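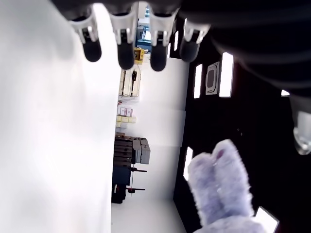

Tilteo Soft Grasp is a set of recordings and small programs for people who are deciding whether to rent the Tilteo hand kit from Korkutside. The kit is one four-finger hand, a small camera that looks along the fingers, and the software to replay what the hand did. We chose soft goods as the first subject, as our customers in toy packing asked for them most. Each finger has light jointed segments and ends in a rounded black tip, and the lavender plush with long ears is the kind of object we mean: shaggy, easy to press out of shape, and without any hard edge to hold. The tips can be changed by the user with the small key from the kit.

What you get

Version 1.2, released Apr 3, 2019
3,181 recordings of approach, contact and lift
1,979 of them with finger force values, the others with camera only
Replay program for Linux, and a viewer which also works on Windows
Printed setup guide, 250 copies made, so please ask early if you prefer paper

How the recordings were made

An operator started each recording with the hand open and ended it when the object was lifted or dropped, or when the hand gave up. Dropped objects are kept in the data and marked with the label "drop". We did not clean the background. Shelves, boxes and tools at the far side of the room stay in the pictures, and the light was not changed between objects. If your own workshop is tidier than ours, your results may be a little different.

Long fur is the most difficult material in this release. The fibres cover the fingertip before there is any real force, so the camera and the force value can disagree. Look at the rightmost finger in the next picture – its black tip is pressing into the top edge of the plush, and the fur already hides part of it, while the third finger is still just above. 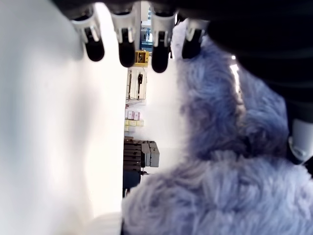

Known problems

The force value of the fourth finger is read later than the other three. The replay program corrects this, the raw files do not.
A large white surface at the left side of the view can make the automatic exposure too dark. Set it by hand if you can.
The "contact" label was given by a person looking at the video. For fur, please treat it as an opinion.
Stüber arm mounts of the older colour (grey) need the adapter plate, and it is not included.

Price and rental

The recordings are free for schools. The hand kit is rented by the month from our Tridham office, with a deposit of $3,000, and the deposit is returned when the kit comes back complete. Worn fingertips are normal and we do not charge for them.

Contact

Questions about the files go to Sulastri Hutapea at Korkutside. Please write the version number and the name of the recording in your message – without these two we cannot find the right file.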